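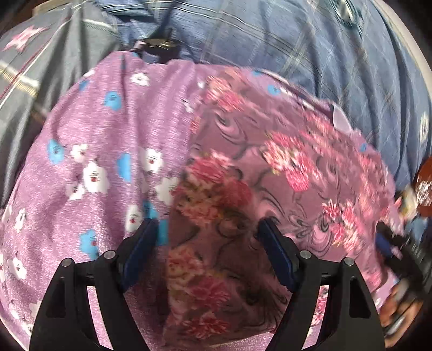
Keeping a World News File at Home

By Marlene Kasten

My kitchen drawer used to be where peace talks went to die. I'd tear out a long article about a ceasefire or a border treaty, fully meaning to read it again when the next round of negotiations came along, and in it went with the takeout menus and the birthday candles. When the talks made the news again in May I could never find the thing, and I'd be sitting there with my coffee trying to remember who had walked out on whom. So I've worked out a few household habits over the years, and several of you have asked me to write them down, which I'm very happy to do (you know how I am once I get started!).

Date it before you cut it

Write the date and the name of the paper in the margin first, then pick up the scissors. I use a soft pencil because ballpoint goes right through newsprint and shows up in the middle of the article on the back. I write mine as 09/02/2026, all the digits, even though it feels fussy, and if the article carries on to another page I put "1 of 2" and "2 of 2" in the corners. Two halves of a story about a parliament in trouble look remarkably like two halves of any other story about a parliament in trouble.

File by quarrel, and keep the countries for later

For a long time I filed by country, and it made a mess. A dispute over a river belongs to everybody on that river, and a peace conference may be held somewhere that has nothing to do with the fighting at all. Now each dispute has its own folder, with a plain name on the tab that I'd think of myself at breakfast. "The pipeline argument" is a perfectly good name. I keep six folders going at a time and no more. When a seventh comes along, one of the older ones gets tied up with cotton tape and goes to the hall closet, where it can wait as long as it likes.

Put a who's who on the inside cover

Tape a sheet of lined paper inside the front of each folder and write down the people as you meet them: the name, the job, which side they speak for and the month you first read about them. Leave a good wide gap under every name, wider than you think you need. Foreign ministers change jobs, generals retire and turn up again as candidates, and the spokesman you thought was nobody much may be leading the delegation by next spring. I cross out the old job with a single line so I can still read it. My friend Esperanza Sorensen does hers on index cards with a rubber band, and she can lay them out on the table in sides, like teams, which I do rather envy.

Opinion pieces get a colored dot

I love a good opinion column, and some of the best explaining is done in them, but after a year in a folder they start to look just like the news reports. A red dot in the top corner settles it. If you haven't got stickers, nail polish works fine, only let it dry before you close the folder or you'll have your columnist stuck to your treaty for good.

Old newsprint and how to be kind to it

Keep the folders out of the kitchen if you can. Steam curls the paper, and sunlight turns it brown in no time. A bedroom shelf is better. Take out paper clips, which leave rust marks, and skip the clear tape on the clipping itself, as it goes yellow and brittle. For anything you really want to keep, make a photocopy on decent white paper and let the original go. I have a clipping on a border agreement that my aunt saved for 31 years between the pages of an atlas, and it has printed itself quite clearly across the map.

Reading it all together

Once a month I take one folder, make a pot of tea and read it straight through from the oldest piece to the newest. It takes an evening for a fat one. You'll notice promises you had forgotten, and deadlines that came and went without a word from anyone, and you'll see how the same phrase gets handed along from one statement to another. I jot my questions on the back of an envelope and bring them along when Teodoro Casado and his wife have us over for supper, as he reads papers from different places than I do and often has the missing piece.

When to throw things out

Short items that only say talks will be held can go as soon as you have one saying that they were. Duplicates can go too. Maps I always keep, even small smudgy ones, and the full text of any agreement, with the dull parts left in. Fold those once only, print side inward, and put them at the very back of the folder.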